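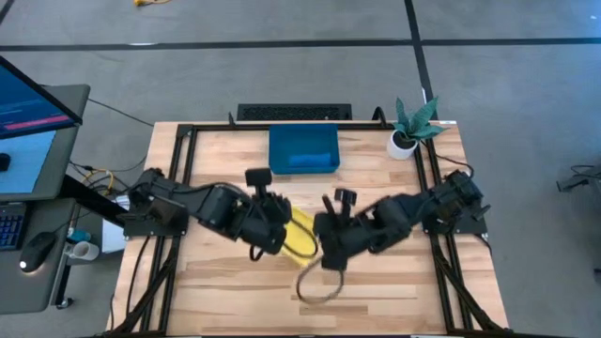

Last round's folders all say the same thing, the cloths were fine, it was the standing that got them. So bring decent shoes. We mean it.

Patlow is looking for people again. Folding and wiping sessions, Clarndale site, starting July. Paid.

What you'd be doing – small household jobs at a table. Folding cleaning cloths, wiping down a wood top, putting sponges and cloths away in a bin. Then again. And again. It is repetitive, please read that twice before applying. Some people find it relaxing, some were done by lunch on day one.

Who we want
Anyone 18 or over. No cleaning or housekeeping background needed. Left handers very welcome, we never get enough. You should be OK on your feet for 2 hours at a stretch with a break after. If you have a skin reaction to cleaning cloths or sponges tell us up front, we have gloves in most sizes.

Hours and pay
Sessions are 5 hours, start 8:30 am or 1:30 pm, your pick but stick with it once picked. $80 per session, paid at the end of the week you work. Parking is free in the Eren lot, NOT the Fustness lot next door, they tow. Bus stops out front.

Bring
Photo ID, closed shoes, short or rolled sleeves. No rings or bracelets, they snag on the cloth. Water is provided, lunch isnt.

We logged 3,157 folds last round and want to beat that, so if you can only do one session we'd still like to hear from you – just say so in the form.

To apply fill out the short form at the Patlow front desk or on our jobs page. Put "cloths" in the subject box so it gets to teh right inbox. Replies go out in the evening, usually after 6 pm. If you worked the last round you dont need to redo the paperwork, just send us your start time.

Spots go in the order forms come in.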